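Zultthorpe Parish Notices, transcribed set

README / data card, please read before using

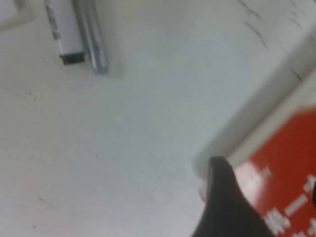 Vol. 2, No. 3

What it is
Transcriptions of short printed notices from the Zultthorpe town newsletter. Lost dogs, church suppers, coal deliveries, piano for sale, that sort of thing. 3,002 notices, one per row. Typed by hand from paper copies, then checked. No OCR text left in this version, the OCR was hopeless on the older issues.

Who
Typing and most of the checking: Evie Dawber. Place names, dates, this file: Fengying Xiong. Questions to either of us, but Evie knows the paper copies better.

Last changed January 4, 2021. Older downloads have the broken date column, please throw them out.

What's in the folder
notices.csv - the main table
places.csv - place names, old spelling and new spelling
issues.csv - one row per newsletter issue we had in hand
checked_pairs.csv - 200 notices typed twice, once by each of us, for comparing
changes.txt - running list of fixes, not tidy

Encoding is UTF-8. Comma separated, double quotes around anything with a comma in it. If Excel turns the issue numbers into dates, import as text. It will do this. Every time.

Columns in notices.csv
id - our number, not printed anywhere in the newsletter. Don't renumber.
issue - matches issue in issues.csv
page - page as printed. Blank if the page had no number or the corner was torn
position - order on the page, top to bottom, left column first
heading - as printed, capitals kept. Blank if none
body - the notice itself, line breaks removed
category - ours, see below
place - first place named in the body, old spelling kept
signed - whatever name or initials came at the end
price_text - as printed, e.g. "2 dollars or near offer". Not converted to a number
doubt - y if the typist wasn't sure of a word
note - anything else

Categories
lost, found, for sale, wanted, meeting, supper, thanks, death, lodging, work, other

One category per notice. Plenty of them could go in two. A notice saying thanks for the flowers and also there is a stove for sale goes under whatever came first. We argued over "thanks" and "death" a lot, since families often put both in one paragraph. Rule is: if the funeral is still to come it's death, if it has happened it's thanks. Not perfect.

"other" is bigger than I'd like. Mostly weather complaints, jokes, and one long-running quarrel over a fence near the Rezende orchard. Worth reading in order if you have an afternoon.

Typing rules
Spelling kept as printed, including obvious mistakes. No [sic].
Hyphens at line ends removed if the word is normally one word. Left in if we couldn't tell.
Capitals kept in headings, kept in body too.
Illegible word = [?]. Illegible run of words = [???]. We did not guess the length.
A word we could mostly read but not swear to is typed normally and doubt = y.
Ink corrections by a reader (somebody went through several issues with a fountain pen) are ignored in body and mentioned in note.
Printed borders, little pointing hands and stars left out.
Fractions typed as 1/2, 3/4 and so on.
Ampersands kept.

Place names
The annoying part. Rirnberg shows up as Rirnburg, Rernberg, and in one run of issues just "the Berg". All of these are in places.csv pointing to Rirnberg. Hestano is both the farm and the road going past the farm, and the newsletter never says which. Left as Hestano, no attempt to split. If you map this, don't put a dot on the farmhouse and call it done.

"Up top" and "the bottom end" are not in places.csv. People in town will give you different answers depending on where they grew up.

The double typed set
200 notices picked by random number from the full id list, before any checking. Evie typed from paper, then I typed from paper without looking at hers. Spacing differences ignored when comparing. Most of the disagreements are commas and full stops, faded ones especially. After that, 3 and 8, which look the same in the small type they used for phone numbers. Next come surnames. We fixed the main table where we could agree and left doubt = y where we couldn't. Both original typings are in checked_pairs.csv untouched, columns typed_a and typed_b.

No score given here on purpose. It depends how you treat punctuation, work it out the way your own project needs.

Known problems
Issues missing. We only had what was in the boxes. issues.csv says which numbers we held, and a gap means we never saw a copy, it does not mean nothing was printed.

Repeats. The same notice often ran for several issues. Each printing is its own row. If you want unique notices match on body, but be careful, the wording drifts a bit and so do the prices (down, usualy).

Page 2 heavy. Small notices mostly sat on page 2, so other pages look thin. Real, not a sampling thing.

Damp damage to the bottom edge of one bundle. The last notice in the right hand column is often half there. Typed as far as it goes, then [???].

Signed column is messy. "Mrs. B.", "B.", and a full name could be one person or 3. We didn't link them up and would rather you didn't publish guesses either.

Dates. Only the issue has a date, and only in issues.csv. Dates inside the notices ("next month", "after the fair") are left as words. January issues sometimes carry the old year by mistake on the masthead. Fixed in issues.csv, with the printed version in the note column.

Privacy
Street numbers and phone numbers have been replaced by [number] in anything a living person might be attached to. Death notices kept as printed apart from house numbers. If a family member of yours is in here and you want a row taken out, write to us, we'll take it out and say "row removed" in changes.txt with no name. No reason needed.

Good for
Looking at how people worded small ads. Prices of household stuff, with care. Spelling of local names. School projects. Checking a family story against a date.

Not good for
Counting how many dogs were lost in Zultthorpe. Anything about the town as a whole, since people who paid for notices weren't everybody. Handwriting work, there are no page scans in this folder and we don't have permission to share them.

Using it
Free to use, copy and change for anything that isn't sold. Say where it came from: Zultthorpe Parish Notices, transcribed by Dawber and Xiong, with the volume and number. If you fix something please send the fix back with the id and the old and new text. Not a whole new spreadsheet, please, merging those takes forever.

Fixes since the last number
- date column in issues.csv rebuilt, was off by one row from the middle down
- category "lodgings" folded into "lodging"
- stray tabs out of body
- Hestano rows put back to printed spelling, a find and replace had got at them
- two recipe pieces moved to other, they were under supper
- heading column no longer drops text after a colon

Still to do
- second check on the signed column
- the supplement sheets, folded inside some issues, not started
- decide what to do about the poems
- places.csv needs a column saying wich issue each spelling first shows up in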